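Main page Contents Random article Recent changes Log in

Grube cell

The Grube cell is a two-arm robotic handling cell used for training and trials at the Prorkthorpe workshop of Tusus. It consists of two small arms mounted on a common aluminum rail inside an enclosure. The cell is named after the older room in which it was first assembled. It is maintained under a written setup procedure prepared by Janaína Rangel and revised by Benedito Brandão.

Layout

Both arms stand on separate mounting plates along the front of the cell and reach inward over a shared floor. The rail serves as the reference for all measurements. Positions are recorded as distances along the rail and outward from it, and no measurement is taken from the enclosure walls.

Each arm carries a parallel gripper with two fingers. The cell has a fixed camera that covers the work area and a small camera at the gripper, which gives a close view of an object as it is held. Cables are routed along the links with slack left at the wrist, where most of the turning takes place.

Setup

Setup begins with the power off. The bolts of both mounting plates are tightened in a crossing pattern, and each arm is then moved by hand through its full reach. An arm that binds or clicks is withdrawn from use until the joint has been inspected. Power is applied to one arm at a time, and the resting position of the first is confirmed before the second is switched on.

The grippers are closed without a load, opened fully, and closed again. Finger alignment is checked with a flat gauge supplied by Jotell. A difference between the tips is corrected at the finger screws, never in software. The camera views are then compared with stored reference views, and any camera that has moved is reset by hand.

The last stage is a handling check using ordinary drink cans and a plastic basket. The operator runs 30 transfers at reduced speed before the cell is released for normal work.

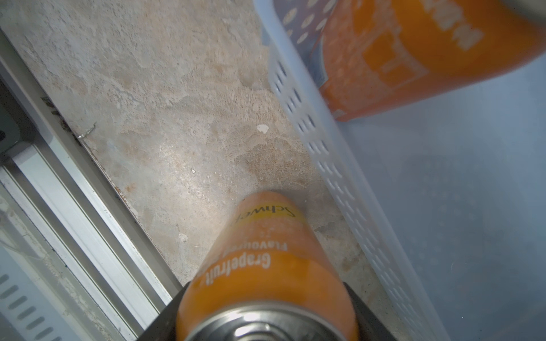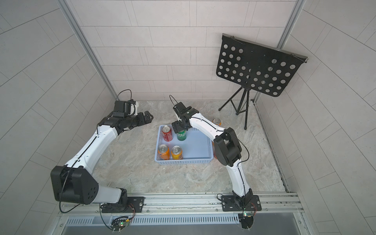 Drink cans were adopted for the handling check after the machined test cylinders first used at Prorkthorpe were found to be too forgiving. A cylinder with a rough surface will stay in a poorly aligned gripper, while a smooth can tends to turn or tilt and so reveals the fault. The basket adds a further demand, as a can placed near a corner leaves little room for the fingers on the side of the wall. Cans standing next to each other, like the two orange ones in the front-left area of the tray, require the approach angle to be set with care so that the neighboring can is not pushed over. Color is also of use to the operator, who can call for the green can or the red one by name when repeating a single transfer. Dented cans are replaced before the check begins.

Maintenance

Routine maintenance is divided between the operator and the workshop. The operator wipes the gripper fingers, inspects the cables, and clears the floor of loose material at the end of each shift. The workshop checks the joints every 13 weeks and replaces the wrist cables every December. Vent openings are cleaned with a vacuum brush; compressed air is not permitted inside the enclosure.

A maintenance log is kept by Edileuza Magalhães. Entries record the part concerned, the work done, and the result of the handling check that followed.

Repairs

The most frequent repair is replacement of a wrist cable. The new cable is fitted with the arm in its resting position, and the loop is adjusted until the wrist can turn to both limits without pulling on the connector. Replacement of a shoulder joint requires removal of the arm from the rail. The position of the plate is marked beforehand, and six reference points are measured again once the arm has been returned.

Revision

The current procedure took effect on 31st March. It incorporated comments from Afaf Sfeir on the order of power-up and made the handling check compulsory after any repair to a gripper.

Related articles
Jotell flat gauge
Parallel gripper
Prorkthorpe workshop
Rail-mounted arm
Wrist cable routing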